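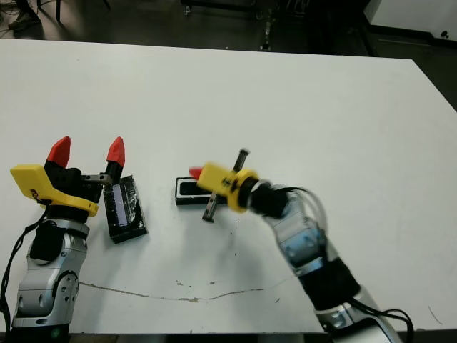

White is one of the tabletop finishes in the Jodano range.

Print this page | E-mail this page

2022-08-25
By Iwona Śliwiński, Estar

Jodano tables go on sale in September

I've been wanting to write this one for ages! Starting in September, you'll be able to buy Jodano, our first line of tables made for people who work, eat and do homework in the same spot (so, my whole family).

The idea came out of our spring survey. We asked 321 customers what bugged them most about the table they already had, and I read every single answer. Wobbly legs won by a mile. After that came tops that stain, and then a complaint I know all too well, which is banging your knees on the crossbar. Jodano doesn't have a crossbar.

Barbara Wieczorek drew the first version on the back of a delivery slip, and I still have it pinned over my desk. She went through 16 prototypes before she was happy, and I got to take number nine home for a month. We ate on it, my son glued a model ship together on it, and I did my taxes on it. I wasn't thrilled about giving it back.

"I kept going back to the legs," Barbara told me. "If you lean on a corner to reach the salt, the other end should stay put. I got a little obsessed with that."

The tables come in four sizes, and you can get any of them in white, sand or dark gray. The tops are being made by our friends at Gratex, and the legs come from Marciniak, where Kacper Pietrzak has set aside a whole corner of the shop for us (thank you, Kacper, and sorry about all the phone calls). The first run is 1,000 tables. If a size sells out, we'll take your name and let you know when the next batch is ready.

Every Jodano ships flat with the hex key in the box. I put the smallest one together by myself while dinner was in the oven, and I'm no handyman. Spare feet and bolts can be ordered separately, and we plan to keep stocking them.

Stores that would like a floor model should get in touch with Qianru Shi in our sales office. For press samples, or if you just want to talk tables, ask for me!

Print this page | E-mail this page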